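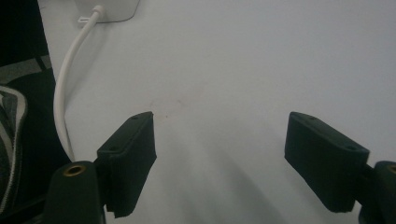

Two dark green gripper fingers with a gap between them, on a pale tabletop.

How Does a Game Remember Where You Stopped?

By Tatu Shemweta
October 2020

You're deep in a cave. You have 7 keys, a rope, half your health and a hat shaped like a turnip. Then it's dinner time, so you turn the game off. The next day you switch it back on and there you are - same cave, same keys, same hat! How does it do that?

The answer is a save file, and save files are some of my favorite things in all of gaming.

Two kinds of memory

A computer, a console or a tablet has a quick kind of memory for things it's using right now. While you play, the game keeps everything there: where you're standing, which way the monster is walking, how many coins are in your pocket. It's super fast, but it gets wiped when the power goes off.

The other kind is called storage. It's slower, but it keeps its information even with no power at all. Saving means copying the important stuff from the quick memory into storage.

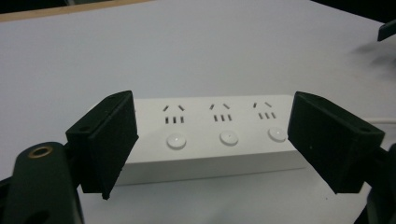

A white power strip between two black gripper fingers.

What's inside a save file?

Mostly numbers! Let's say you're playing a made-up adventure called Rashidi, and you save outside the town of Ketthorpe. The file might hold something like this:

Place: 6
Coins: 114
Health: 50
Has turnip hat: yes

The game doesn't need to save a picture of the town. It already has all the houses and trees stored away, ready to be drawn. It only has to know that you're in place number 6, and then it can build the whole town around you again. Pretty clever, right?

Even "yes" and "no" get turned into numbers. Lots of games use 1 for yes and 0 for no. So your hat, your wonderful hat, is a 1.

Passwords on paper

A long time ago, plenty of game cartridges had no way to save anything. Some games gave you a password at the end of a level instead, and you had to copy it down with a pencil. Next time you typed it in and the game worked out where to put you. Mix up a letter O and a zero and you could be stuck at the beginning again! Kipchumba Mugo, who helped me with this page, still has a notebook full of them.
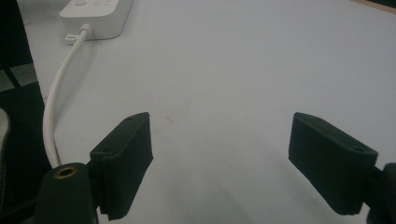

Two black gripper fingers and a wide tabletop.

Why does it say "Do not turn off"?

Many games save by themselves, and a little spinning symbol pops up in the corner while they do it. If the power goes off in the middle, the file might be only half written. Imagine a letter that stops after "Dear Grandma, please send." The game may not be able to make sense of it. Some games keep an older copy as a backup, just in case.

Try it yourself

Grab a board game and play for a few minutes. Now pretend you have to pack it away and finish tomorrow. What would you need to write down? Where each piece is, whose turn it is, who has which cards... keep going until you think you have it all. Pack up the box, then set everything out again using only your notes. You just made a save file - and loaded it, too!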